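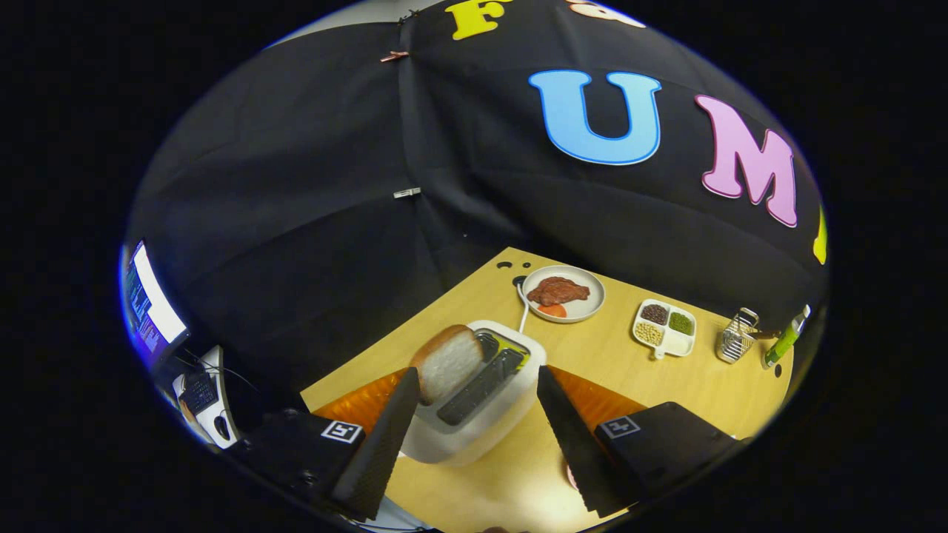 Wafula Rotich wants it on record that the toaster was never in the budget, and that he has looked twice. He is right. Equipment came in as one line, props came in as "misc.", and misc. has since grown into the part of the spreadsheet people scroll past quickly.

gollville-breakfast: README and purchasing notes
Last edited 17 June 2026

What is in here

Short tabletop recordings made with hand-held grippers at the Gollville bench, plus the money side of making them: what we bought, what we plan to buy in September, and what we would like back. The release has 547 episodes. Most involve toast.

The purchasing notes live in the same file because the two kept drifting apart. Serpil Ertürk would approve a spare, Yavuz Ertürk would record with it, and the data card would go on describing the old one for weeks.

Files

episodes/ one folder per take
budget/plan.csv current plan, all amounts in dollars
budget/misc.csv see Wafula, above
budget/old/ please don't

What to budget for

Grippers. Buy them in pairs, and buy fingers separately. We planned on one spare set per season, an optimistic figure from people who had not yet met a toaster. The plan now holds 5 sets. Fingers from Skando fit our housings without filing. The cheaper ones fit after filing, and the filing takes an afternoon of Yavuz, who costs more than the fingers.

Markers. The square black-and-white ones on the housings cost next to nothing to print and a good deal to print at the wrong size. Check the scale setting on the printer. Then check it after somebody else has used the printer.

Cables. Whatever length you have in mind, order the next one up. The line is $100 and has been spent every time.

Backdrop. Black fabric, clips, and colorful letters to give the view something besides black. The fabric was the expensive part. Nobody has ever returned a clip, so budget for clips as a consumable.

Props. Toaster, bread, a plate with a steak and a slice of carrot on it, a little divided dish for beans, a grater. Individually these are groceries. Together they came to more than the first pair of fingers, and Onyekachi Ogunleye had to file them under a code meant for laboratory glassware.

What not to budget for

A second table. We have asked three times. The answer from Sezer, who hold the lease, is that the room takes one.

The Flurer service plan. It covers parts we don't break and excludes the ones we do. At $700 a year it was the largest single line in the first draft, and Gönül Şimşekoğlu crossed it out with some feeling.

September order

Fingers, 2 sets, Skando
Orange pads, same quantity as fingers
Storage drives, pending a quote
Clips
Bread, petty cash

If the quote on the drives comes in high, the pads get cut to one set and we reuse the old ones. Don't cut the drives. We did that once and spent the savings on deciding which episodes to delete.

Known issues

Episode length varies with operator patience. Prop names in the labels are not consistent: "dish", "bean dish" and "tray" are all the same object. Some receipts in budget/old/ have faded past reading and were entered from memory.

Changes

Corrections to the data go to Yavuz. Corrections to the sums go to Onyekachi, with the receipt attached. Requests for a new toaster go to Wafula, in writing.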